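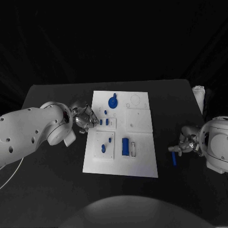

blue pegs, white board, dark table. the whole hobby in one pic

Filed under: Puzzles & Fit Toys / Threads

ok peg board thread. people keep asking why I care this much about pegs going in holes so I'm going to type it all out before my coffee's gone

background – I make practice boards. fit boards, peg and hole boards, whatever you call them. started with one for my nephew in November, now there's a shelf of them and a second shelf I don't mention at home

first thing. COLOR. blue on white. I tried gray pegs on a white board once and under my kitchen light I kept loosing them. blue you find right away, even on a dark table. especially on a dark table

also get the dark table. or a dark cloth over the ugly table you have. white board on pale wood and the edges just melt, you reach for the board and get the table

second thing – keep the pegs on a little plate. mine used to roll. I have crawled under the radiator for a peg more times than I'd like. small white plate, problem over. saucer works. jar lid works. my sister uses the lid from a candle and it smells like fig in there now

someone in my replies said "just drill the holes bigger." no!! then it's a bucket. the whole point is the fit. you want that tiny bit of resistance and then it drops and you feel it in your fingers

how tight tho. my early ones were way too tight. paint adds more than you think. I painted AFTER sizing the holes like a genius and had to sand 70 pegs by hand watching tv. did not enjoy the tv

if you paint, paint a test peg first. let it dry overnight. then try the hole. I know. I also didn't want to wait

round pegs are the easy ones, people start there and they should. square ones you have to turn as well as aim, and that's where my nephew throws things. (he's fine. the lamp is less fine)

layout – don't crowd the holes. leave room for fingers around each peg. my second board had them so close that putting one in knocked out the neighbor. looked great on the wall

and long boards: I like the long edge running away from me, not side to side. near holes for warming up, far ones for when you're feeling brave. elbows have opinions about the far ones

grip. ok this is the part I get messages about. hold the peg fairly high so the bottom end sticks out well below your fingers. grab it too low and your own knuckles hit the board first. tilt it a little, touch the rim, then straighten up. tilt – touch – straighten. say it out loud if you have to, I did for a week

dont push. if it's not going in it's crooked. pushing a crooked peg is how you get a chewed up hole and then that hole is loose forever

where I buy stuff: the hobby place in Hendmont for dowel, they'll cut it for you if it's a slow morning. board blanks came from a guy at the Erolville swap who had 352 of them in a van and wanted them GONE. I took 6. should of taken more

cleaning: damp cloth, wipe, done. do not soak wooden pegs. they swell up and then you own a very nice set of pegs for nothing

storage, since two people asked – zip bag taped to the back of the board. fancy box sounds nice until the box and the board live in different rooms

anyway next one's going to have a couple of really small pegs and I'm already mad about it. will post when it's sanded. or when I give up, whichever

coffee's cold. bye

929 likes

Comments

Jolien Hendriks
The paint thing!! Did the same on a shape sorter for my daughter. Ended up rubbing candle wax on the pegs and it helped a bit.

dowel_and_out
what grit for the sanding? I went with 120 and it left fuzz all over

pegleg_marnie
Turning the board longways fixed my sore shoulder, thank you. Far row is still awful

tidybench
Jar lid gang. Never going back

quietcorner4
do you sell these or is it just the two shelves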